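Tirnar Hand Gripper Kit: a term with it in robotics club

Print this page | E-mail this review

Our club bought the Tirnar kit in May with the bake sale money and a top-up from the school, 300 dollars all in, and I have spent enough evenings with it to be owed an opinion. It's a hand-held gripper for teaching picking tasks. You squeeze, the fingers close, and the students learn how hard it is to pick up a spoon when you aren't allowed to use your hand.

The box says assembly takes 90 minutes. Ours took two meetings and a search under the sofa for a screw. The manual was translated by someone who disliked us, and step 12 asks for a part that has a different name in the parts list. Tornudetti, who sold it to us, answered my e-mail the next morning with a better drawing - I only wish they'd put that one in the box.

Once together, it's good. The fingers are the reason to buy it. They're soft enough to wrap around a marker or a plastic egg and they line up properly when shut, a thing I can't say for the Filtar set we had before, whose fingers met like strangers on an elevator. The trigger is smooth. Small hands get tired on it, so we swap every few minutes, and the swapping is where most of the arguing happens.

Weight is my main complaint. The housing is big and you feel all of it by the end of an evening. It also blocks your view of whatever you're reaching for, and our first-years spent a week stabbing the table beside the block before they learned to come in at an angle. I wanted a wrist strap. There isn't one, and the Tirnar add-on costs nearly as much as my shoes.

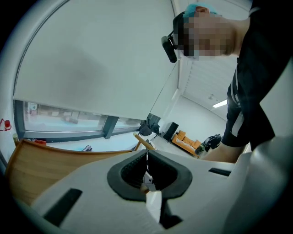

Club night, fingers together. Hair cap and headband worn by the model.

We used it for the sorting round at the Steinarsdóttir Cup, where teams get 200 seconds to clear a tray. We came fourth, beaten by a team with kitchen tongs and a plan. I don't hold that against the gripper. Our practice times had been fine right up to the moment people were watching.

Spare fingers are sold in pairs only, so order a pair with the kit. Ours are still on the originals, with one small nick from an incident involving a stapler.

Four stars. It would be four and a half with a strap and a manual.

Print this page | E-mail this review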